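叠衣服常见问题(Dadholm 洗衣小站)

留言箱里关于叠衣服的问题越攒越多,我干脆挑了大家问得最勤的,一口气写在这一页。写得比较随意,想到哪儿说到哪儿,有漏掉的欢迎继续留言!

洗好的衣服一定要当天叠吗?

我自己是尽量当天,但也不会逼自己。棉T恤、家居裤在篮子里窝一晚上,第二天抖一抖照样能穿。衬衫和亚麻就不行了,窝久了折痕特别深,得重新喷水熨。所以我的习惯是收下来先把衬衫挑出来挂上,剩下的爱几点叠几点。

在哪儿叠比较顺手?餐桌还是床?

我投床一票。餐桌高度是舒服,可是面积小,被套一摊开就垂到地上去了。床尾那一块又宽又平,一大堆衣服倒上去也不会滚下来(好吧,偶尔还是会滑下去一两件)。唯一的毛病是腰,床矮的话弯久了真的酸,我会跪在床边的垫子上叠,或者叠一会儿站起来走两圈。

还有一点,叠之前先把被子铺平。床上皱巴巴的,叠出来的东西也歪,我试过好多回了。

一大堆倒在床上,从哪件下手?

从最大件开始。床单、被套、大浴巾先叠走,那座小山一下子就矮了半截,心情立刻好起来。接着叠裤子和上衣,袜子留到最后配对。我以前是反着来的,先配袜子,结果翻来翻去,叠好的又被我自己压乱了,气死。

深色和白色要分开叠吗?

叠的时候其实不用分那么细,洗的时候分开才要紧。不过我会把深色的先拨到一边,深色衣服特别爱粘白毛巾的毛絮,堆在一起揉来揉去,最后一件黑衣服能粘得像刚抱过猫。新买的深色牛仔布更要小心,没洗过几次的话别压在白床单上过夜。

白色的东西拎起来先看标签,标签能帮你分清里外和上下。床单、枕套这些两面长得差不多的,我全靠那一小块布认方向。
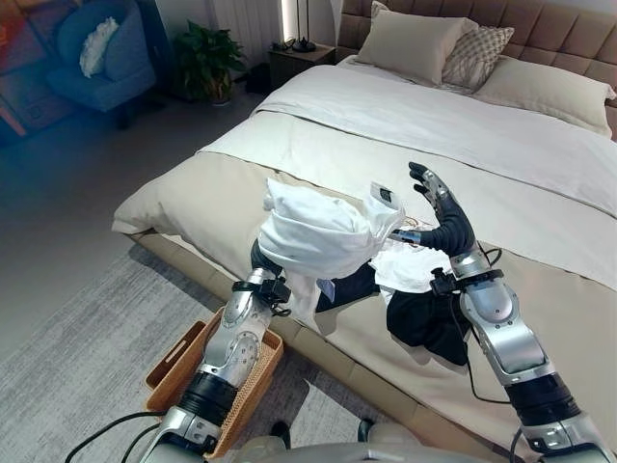 床笠(四角带松紧的那种)到底怎么叠才不会变成一团?

把两只手分别伸进同一条短边的两个角里,手背朝外,然后两手合拢,把右手那个角翻过来套在左手的角上。剩下两个角也照样套进去,四个角就都叠在一起了。这时候往床上一放,带松紧的边往里折,它就成了一个差不多方正的长方形,再对折、三折都随你。头几次肯定手忙脚乱,多练几回就顺了。

叠好以后抽屉还是关不上,怎么办?

多半是叠得太厚又摞得太高。试试竖着放,像书架上的书那样一件挨一件,拉开抽屉一眼就能看见全部。我换成竖放以后,每个抽屉里塞 12 件T恤刚刚好,再多就要用力挤了,挤进去的衣服拿出来也是皱的。

如果竖着站不住,说明折得太松。叠完用手掌从中间往两边抹一下,把空气赶出去,它就老实了。

毛衣能挂吗?

能不挂就不挂,尤其是厚的羊毛款,挂一季肩膀上会顶出两个包。叠的话袖子往背后折,身子对折一次就够,别折太多层。摞毛衣我最多摞 2 摞,重的在下面,薄的在上面。

Brevton 的收纳盒和 Gosling 的收纳袋,你用哪个?

两个都在用!Brevton 的盒子硬一点,放T恤和裤子不会塌,适合抽屉深的人家。Gosling 的袋子软,塞床底下正好,我拿来装换季的被套。如果只想先买一样试试,我会买盒子,毕竟天天要开抽屉嘛。想省钱的话,鞋盒剪掉盖子也一样用,我家袜子到现在还住在鞋盒里。

枕套总是找不到成对的,有什么办法?

把整套床品塞进其中一只枕套里。床单、被套、另一只枕套统统叠好放进去,封口折一下,换床单的时候拎一包就走。我家所有的床品都是这么收的,柜子里一排小包裹,看着特别舒服。

衣服上的洗标可以剪掉吗?

扎脖子的可以剪,但先拍张照存手机里。我有一条裤子剪了标,后来怎么也想不起来能不能烘,最后只好每次都晾着。剪的时候贴着缝线剪,别拽,拽容易把旁边的线带出来,留下的硬茬子比原来的标签还扎人。

收下来摸着还有点潮,能叠吗?

别叠,真的别叠。叠起来捂在抽屉里,过两天就有味儿,连旁边干的那些都跟着遭殃。腰头、口袋、连帽衫的帽子是最难干的地方,我每次收衣服都先捏这几处。有潮的就搭在椅背上再晾一晚。

孩子不肯帮忙叠怎么办?

我也没有灵丹妙药哈哈。毛巾和小方巾是最容易上手的,只要对折再对折,叠歪了我也不重叠(忍住!)。袜子配对可以当成找朋友的游戏。周三是我们家的换床单日,孩子负责往枕套里塞枕头,这个活儿倒是抢着干。

Bandach 门店有叠衣板卖吗?

有的,和晾衣夹放在同一排货架,货号 551,店里找不到就报这个号。叠衣板对T恤很好用,对裤子一般,床品就完全用不上了,买之前想一下自己家哪类衣服最多。

还有别的想问,写在下面的留言框里就行,我一般晚上等烘干机转的时候回。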